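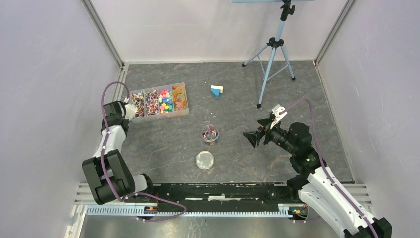 エロイザ・ケイロスは、最初の一週間は隣で腕が動くたびに手が止まってしまったそうです。今は音のほうが先に耳に入るから平気、とのこと。

ホーム|ニュース|職場と自動化|地域|お問い合わせ

小物の仕分けに双腕ロボット、Revwoodの作業場で
2024年8月27日

行ってきました、Revwoodの小物詰め合わせ工房! 駄菓子や工作材料をセットにして出荷しているところで、6月から二本腕のロボットが仕分けの練習に入っています。前から気になっていたので、半日まるまるお邪魔しちゃいました。

この工房が一日に送り出すセットは3,000個。細い棒やら小さなブロックやら、とにかく細かいものばかりで、これまでは全部手作業でした(私も少しやらせてもらったんですが、20分で肩がばりばりに……)。ロボットが受け持つのはまだほんの一部で、先月の記録では891個ぶん。残りは相変わらず人の手です。

ケイロスさんに仕事がどう変わったか聞いてみたら、「座りっぱなしが減った」が最初の答えでした。以前は午前中ずっと同じ姿勢だったのに、今は物の置き方を変えたり、つかみ損ねた回を書き留めたりで、けっこう歩くんだそうです。そのかわり記録の入力が増えて、夕方は目が疲れるとも。うーん、それはそれで大変そう。

いちばん手こずる相手は、棒つきキャンディーだといいます。瓶の口から白い棒があっちこっちを向いて飛び出していて、どれをつまむか、人間でもちょっと迷いますよね。私なら手前から適当に引っこ抜くけど、機械にその「適当」を教えるのが難しいみたいです。
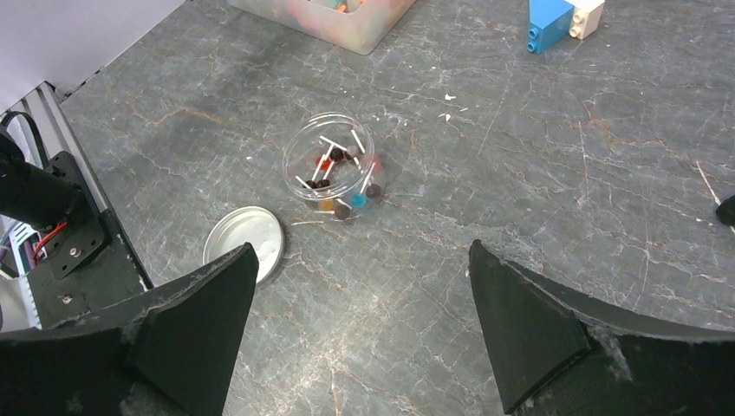

気になる人員のこと

聞きにくかったけど、聞きました。会社の説明では人を減らす予定はなく、仕分け担当のうち希望者から順に、ロボットの見守りと検品へ移ってもらうとのこと。研修は勤務時間内で、手当も付くそうです。ただ、移りたくない人はどうなるのかという質問には「これから話し合う」という返事でした。ここは次に行くとき、もう一度聞いてきます。

ケイロスさん本人は、手で詰める日も残してほしいと希望を出しているところ。詰めながらのおしゃべりが好きなんですって。わかるなあ。

シェア 700|コメント 88

関連記事
・Wusowの倉庫、夜間の棚卸しを自動に
・Gellik、検品担当者向けの講習を開始
・パン工房の袋詰め、機械と半分こして一年
・読者の声:職場にロボットが来た日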